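Teaching Chemistry Away From the City: A Conversation With Hadiza Nwosu

Published by the Kettunen Institute for School Science

Hadiza Nwosu has directed the rural schools program of the Kettunen Institute for the past 4 years. She met with Halfdan Toft of the Institute's publications office on 13th December to discuss laboratory teaching in small districts, the supply of trained teachers, and the findings of the program's latest survey.
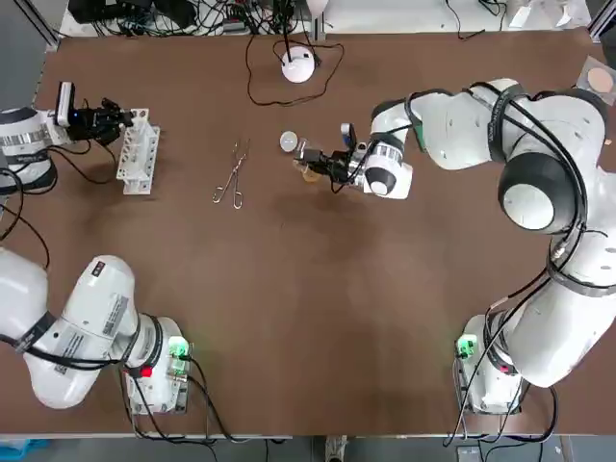
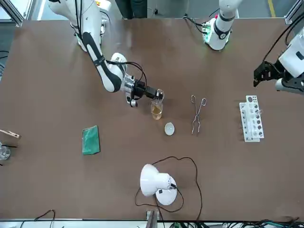
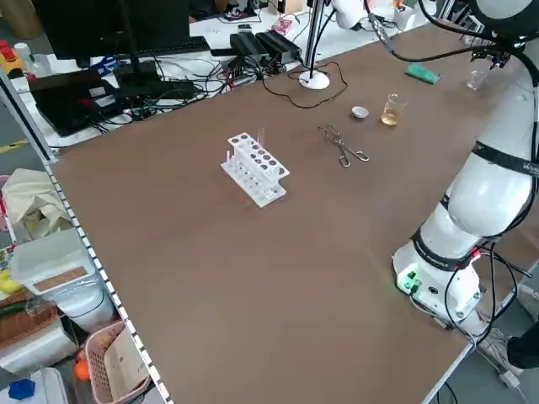
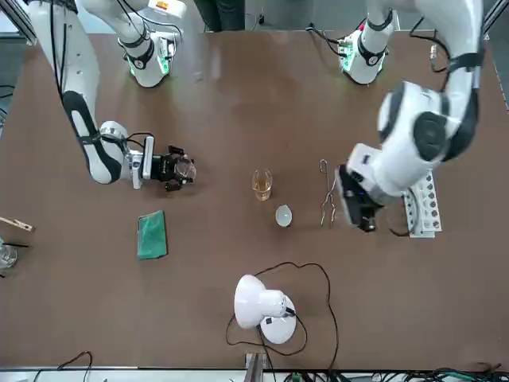 Ms. Nwosu began her career as a classroom teacher in Geller, a farming district where a single high school served students from nine townships. She taught chemistry, physics and, for two winters, geometry. The school had one sink that could be used for science, and it was shared with the art department.

"I learned to plan the whole term by that sink," she said. "If the ceramics class was glazing, we did theory. The students knew the art calendar as well as I did."

She left Geller to complete a graduate degree and joined the Institute soon after. The program she now leads works with small high schools in the Grultano valley and the hill districts to the north. Its stated purpose is to increase the number of hours that students spend on practical chemistry before graduation.

The survey, which closed in June, received replies from 1,094 students and their teachers. Of the students, 533 reported that they had carried out no titration of their own during the school year. Most of these had watched a teacher perform one.

Asked whether the result surprised her, Ms. Nwosu said that it had not, although she had hoped for a lower figure. "Watching has its place," she said. "A good demonstration can carry a lesson. But a student who has never gone past the end point and had to start over does not yet know what the end point is."

The survey also asked teachers to name the main obstacle to practical work. The Institute had expected the cost of glassware and chemicals to come first. Teachers placed it third, after the length of the class period and the time needed to set up and clear away. In many of the districts the period lasts 40 minutes, and the room must be ready for another subject at the bell.

"We had prepared a grant for equipment," Ms. Nwosu said. "The replies told us that the cupboards were in better order than the timetable. So part of the grant was moved, and I had to write a rather long letter explaining why."

The revised grant, known as the Pledoment Fund, pays for a laboratory assistant shared among neighboring schools. The assistant travels on a fixed weekly route, prepares solutions in advance and remains in the room during the lesson. Participating schools are asked to provide one double period each week. The fund does not pay for building work, and Ms. Nwosu acknowledged that this has disappointed several principals.

"I understand their position," she said. "Some of these rooms need a new floor and proper ventilation. I have told them that we will support their applications to the state, and we do. We are not large enough to put in ventilation."

Mr. Toft asked how the program addresses safety in rooms that were not designed for chemistry. Ms. Nwosu replied that each school receives a list of approved experiments based on an inspection of its own room. Some schools are cleared for all 80 experiments in the handbook. Others are limited to work with dilute solutions and no open flame until repairs have been made.

She spoke at greater length about the training of teachers. In her view, new teachers arrive with sound knowledge of the subject and very little practice in running a laboratory class. They have worked at a bench as students, often with a partner and ample time, but few have been responsible for a room of teenagers at once.

"Your attention has to be everywhere," she said. "I ask new teachers to spend their first practical lesson walking. They should not sit, and they should not stay with the group that asks the most questions. The quiet table is usually the one that has misread the instructions."

The program offers a week of summer training for this purpose, held at a different school each year. Teachers take turns leading a class made up of their colleagues, who are encouraged to make the mistakes that students make. Ms. Nwosu described these sessions as noisy and said that she takes part whenever her schedule allows.

On the matter of assessment, she expressed some reservations. State examinations in the region test practical skills only through written questions, and schools under pressure to improve their scores tend to prepare students accordingly. The Institute has proposed a short practical record, kept by the student and signed by the teacher, which would count toward the final grade. The proposal is under review, and Ms. Nwosu declined to predict the outcome.

She was more willing to discuss the coming year. Two further districts have asked to join the assistant route, and a second assistant will be hired if the budget is approved. The handbook is also being revised, with shorter instructions and larger print, at the request of the teachers who use it.

Schools wishing to receive the revised handbook may write to the Institute's publications office.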